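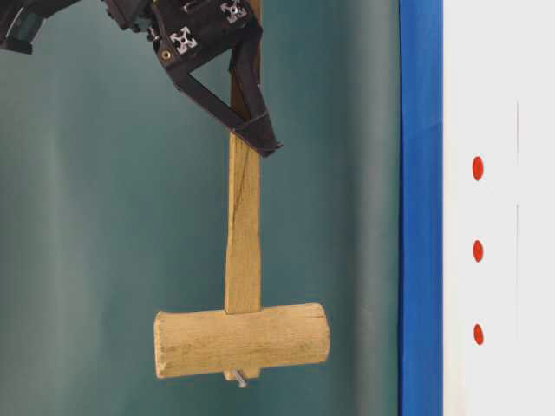 Winter-cut wood, worth paying extra for?

Wood Talk > Lumber and Drying
Page 1 of 1

elmstump
Joined: July
Posts: 18

The yard outside Bristholm where I buy my billets has started selling two grades of beech and hornbeam. Same species, same sizes, same stack as far as I can tell, but one has a blue tag that says "winter felled, waning moon" and costs a third more. The sales pitch on the tag is that the sap is down in winter so the wood dries faster, cracks less, moves less afterward, and bugs won't touch it. Four miracles for one tag.

I asked the fellow at the counter how he knew which logs were cut when. He said the logger tells them. I asked how the logger knew. He went to answer the phone.

So has anyone here bought this stuff, put it next to the regular stuff, and seen a difference? I make mallets and tool handles mostly, so cracking is what I care about. I'm not asking whether your grandfather swore by it. Mine did too, and he also kept a potato in his pocket for arthritis.

quartersawn_q
Joined: January
Posts: 938

There are two claims stuck together on that tag and I'd pull them apart.

Winter felling has some sense behind it. Cut a log in January and it sits in cold air and dries slowly from the ends. Cut it in July and the ends are baking by lunch. Slow drying at the start means fewer checks. Fungus and beetles are also less busy in winter, so a beech log that lies around for a while is less likely to spalt or get holes in it. None of that is about sap being "down." A tree in winter has plenty of water in the trunk. Weigh a fresh round and see for yourself.

The moon part is decoration.

benchdog_blues
Posts: 310

I'll take the other side on the moon, a little. There are makers in the mountains who have bought wood this way for generations, and they're picky people who don't like spending money. I don't know why it would work. I just don't think a lot of careful people keep doing a thing for that long if it does nothing.

elmstump

They kept bleeding sick people for a good long while too.

benchdog_blues

Cheap shot. A doctor doesn't have to live inside the patient. An instrument maker has to live with his wood and take it back when it splits.

quartersawn_q

Sure, but think about who those people are. Someone who goes out and picks a standing tree, waits for the right week, has it felled carefully, splits it the same day, seals the ends and stacks it under a roof for six years is going to get lovely wood. The moon is the one part of that list that costs nothing and gets all the credit.

benchdog_blues

That's fair as far as it goes. It doesn't show the moon does nothing. It shows you can't tell from the outside.

elmstump

Which would be fine if they weren't charging me a third more for it.

hollowform
Posts: 77

I bought the blue tag hornbeam from the same yard. Two pieces. One of them cracked at the end over the first month in my shop and the other one is perfect. I had three pieces of the plain stuff from before and one of those cracked too. So there's your data, do with it what you like :)

elmstump

Where were the cracks? Through the pith?

hollowform

The blue tag one had the pith in it, yes. Off to one side but it was in there. The plain one that cracked I don't remember, it went in the stove.

quartersawn_q

Then I know why the first one cracked, and I don't need a calendar. A round with the heart still in it wants to shrink more around the ring than it does toward the middle, and it can't, so it opens up. You can cut it at midnight on the winter solstice and it will still do that. If a yard is selling billets with the pith in and charging extra for the month they were cut, I'd look for another yard.

mudroom_turner
Posts: 41

Jumping in because I sell a few things at the Gustham market and customers have started asking me if my wood is winter wood. I never heard that question until this year. Somebody must have put it in a video. I say I don't know, and I can see them deciding I'm either careless or hiding something. The guy two tables over says yes to everything and sells out by noon.

elmstump

Does he know?

mudroom_turner

He buys kiln dried boards from the same big supplier I do. He knows what I know.

benchdog_blues

Well that part bothers me too. I have no patience for people lying about it. I only said I wouldn't laugh at the ones who really do it.

rasp_and_file
Posts: 122

Has everybody forgotten about moisture meters? Stick the pins in and you'll know whether it's dry. Who cares what month it fell over. I've got the Momau with the long pins and I won't buy a billet without it now.

quartersawn_q

Pins tell you how wet it is where the pins are. On a thick billet that's the outside. I've had pieces read nice and dry on the surface, cut them in half and the fresh face was way up. A meter is useful if you cut first and measure the new face, and most yards won't let you do that before you pay.

rasp_and_file

Mine lets me.

quartersawn_q

Then stay with yours and don't tell us where it is or we'll ruin it.

elmstump

My yard would have a stroke. Also I've used two meters on the same board and got two different answers, so I trust a bathroom scale more. Weigh it, write the weight on the end in pencil, weigh it again in a month. When the number stops changing, it's as dry as my shop will get it.

rasp_and_file

Kitchen scale for handles. A bathroom scale won't see the difference on something that small.

elmstump

Kitchen scale, yes. I meant kitchen scale. The big ones go on the bathroom one.

hollowform

What about sealing the ends? I paint mine with the Rustad wax stuff the minute I get home and I lose fewer. I think I lose fewer. I never left a batch bare to compare, so I guess I'm as bad as the moon people.

quartersawn_q

You are, but at least you have a reason it should work. Water leaves through the end grain many times faster than through the sides, and the sealer slows that down. Old house paint does the same job for me, two thick coats. I did leave some bare one spring, cherry rounds, half painted and half not, out of the same log. The bare ones opened up badly. The painted ones had a few small checks. One log isn't a study but it was enough to make me buy a brush.

mudroom_turner

And it has to go on right away. If the yard had it lying in the sun for a couple of weeks before you got it, you're painting over checks that are already started and too fine to see.

elmstump

OK so this is where I've ended up getting annoyed. Everything people here say makes a difference - pith out, split early, ends sealed, kept in the shade, left alone long enough - is something the yard could do, and could put on a tag, and I could check most of it by looking. They don't do it. They put the one thing on the tag that I can't check.

benchdog_blues

Can't argue with that. I'd pay a third more for a tag that said "pith out, ends sealed the day it was cut."

quartersawn_q

Same here.

spokeshave_sue
Posts: 203

Mild disagreement with the general pile-on. I don't think small cracks matter as much as all this talk suggests, at least for what the OP makes. A mallet head is a lump of wood you hit things with. If it has a check in one end, so what? Hit with the other end. I have one that has been split since before I moved house and it still drives a chisel fine. When it goes I'll make another out of whatever is in the woodpile.

elmstump

For my own use, agreed. For selling, people turn it over and look at the ends first. They don't care that it will outlive the dog.

spokeshave_sue

Then sell them the ugly ones cheap and call them shop grade.

mudroom_turner

I tried that. Everybody wanted the shop grade price on the good ones.

hollowform

Handles are another matter though. I wouldn't use a cracked handle on anything that swings.

spokeshave_sue

No, me neither. Handles I split out straight and I throw away anything with a doubt in it. Heads I don't fuss over.

quartersawn_q

One more thing on joints, since it comes up every time wet wood does. If you put a bone dry handle in a head that's still a bit wet, the head shrinks onto it and holds hard. The other way around it comes loose by fall. I've seen people blame the lumber for that, or the season, when all they did was get the two pieces in the wrong order.

benchdog_blues

And if the head shrinks too much on a handle that won't give, you get a split, so don't go wild with it.

quartersawn_q

True. A bit wet. Not dripping.

elmstump

I went back this morning. Asked if they'd sell me a whole log, bark on, and let me split it in the lot. He said yes, at firewood price, as long as I clean up after myself. Hornbeam, so my shoulders are going to hate me. I asked him if it was winter cut and he said he could put a blue tag on it if I wanted.

rasp_and_file

Take the tag. Bring your own wedges, and weigh a few of the pieces before you paint them.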